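Robot open day at Seltent — worth taking kids? And what do they do with the drink cups?

Posted in Days Out & Visits

So my brother in law went to the open day at the Seltent building last August and keeps going on about a robot with drinks. Thinking of going this year with 2 kids, 8 and 11. Is it a real demo or just a video on a screen? Do you need to book? Also can you get close or is it all behind glass. Quick replies please, have to tell work by tomorrow

dillia_mom406

Went last year. Real demo, no video. Two arms at a big beige table, one holds a see-through cup with yellow stuff in it and the paper cup stands in a wire holder on a little wooden base. They were doing pouring when we came in. Slow!! My youngest got bored, the older one didn't want to leave.
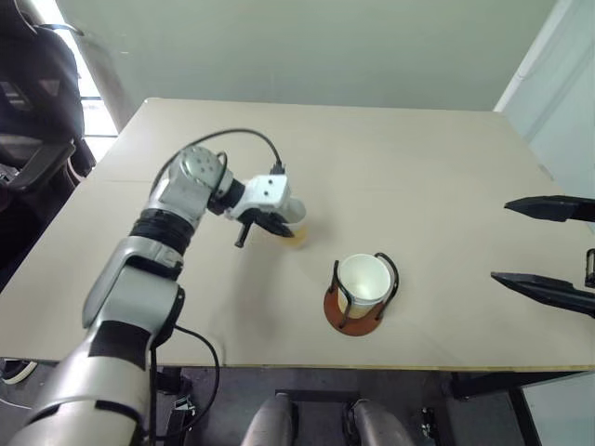

Cup of yellow liquid in the gripper, paper cup waiting in its holder.

No glass when we went, just tape on the floor. Stand on the window side if you can — you see the fingers better. Booking yes, they cap it at 400 for the day and the afternoon fills up frist. Room 3 is the one you want, ask at the desk becuase the signs are useless.

Echeverri Street Dad

no idea about this year but parking is terrible, take the bus

rulta_rider

Did the morning slot. Agree on booking. Demo runs, then a break while they set up again, so if you walk in and nothing is moving just wait. Staff will answer anything, my kid asked why they don't use a normal cup stand and got a full explanation. Bring snacks — the cafe shuts early. Would go again but maybe not with under 6s.

Related
Seltent open day: is there a stroller entrance?
Free things to do in Dillia with kids
Rulta bus times on weekends
Best lunch near Echeverri Street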